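Weltemon oil on an old tabletop, worth it?

plankton56
Picked up a tin of Weltemon hard oil after the guy at the Linddale store swore it would go right over old varnish. I have my doubts. The tin says one coat, dries in 16 hours. Has anyone here used it on something you eat off of every day?

J. Szénási
I don't buy "goes over anything." Oil has to soak in, and varnish is there to stop that. Sand it back or leave it alone.

gluepot_ray
Disagree. I put two coats of Drurkent over a scuffed finish in July and it's still fine.

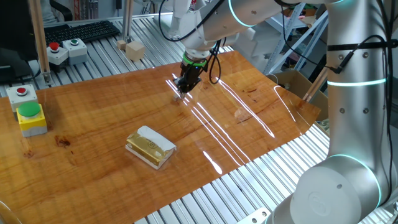
plankton56
How do I tell if the old finish is shellac or varnish?

J. Szénási
Dab a little denatured alcohol somewhere hidden. Shellac goes sticky within a minute or two, and oil varnish mostly just sits there.

gluepot_ray
Or skip all that and scuff it with a gray pad. You people make everything a chemistry project.

J. Szénási
Fine on a shelf. On a table with hot plates and wet glasses I'd want to see it after a few winters before I called it a success. July to now is one.

plankton56
The tin was $56, so I'm not in a hurry to waste it. Going to try the underside of a leaf first.

Comments (2)

mapleleftovers: Somogyi sells the same kind of stuff for less. Couldn't tell you if it's any better.

tomk: "One coat" on any label means three.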